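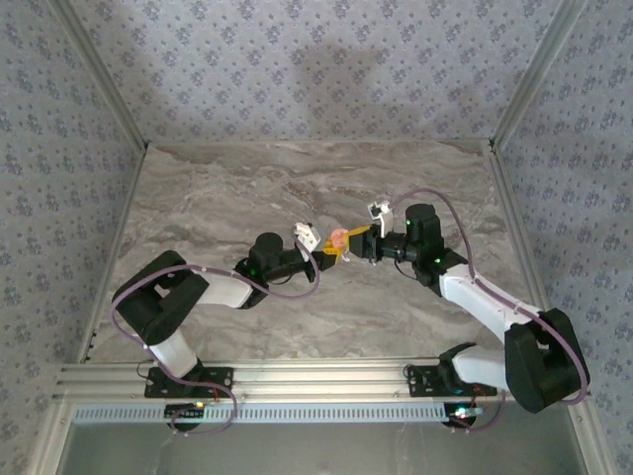
Should the floor or the wallpaper go in first? Hang the wallpaper first, then lay the floor sheet over its lower edge.

Posted in August by the Huststead Workshop Desk
39 shares | 7 comments

Section 3: Lining a three-walled box

The Wurdale lining kit has one roll of small-print floral paper, one grey marble-pattern floor sheet and a tub of Plarnska paste.

1. Wipe the inside walls with a damp cloth and let them dry.
2. Cut the back wall piece with 7 mm spare on each side. Check that the flowers are the right way up.
3. Paste the back wall and smooth the paper from the centre outwards. Turn the spare into the corners.
4. Hang the left wall, then the right. Trim flush with the corner using a sharp knife.
5. Leave overnight.
6. Lay the floor sheet dry and mark any cut-outs in pencil. Lift it, trim, then stick it down from the back edge forward.

Note: Pale grey paper shows paste marks. Sponge them off straight away – dried paste leaves a shine.

Caution: Keep paper and paste clear of vents and wiring. Do not speed up drying with a heater set above 70 per cent.

Leftover paper colour-matches only within the same roll, so keep the offcuts for patching.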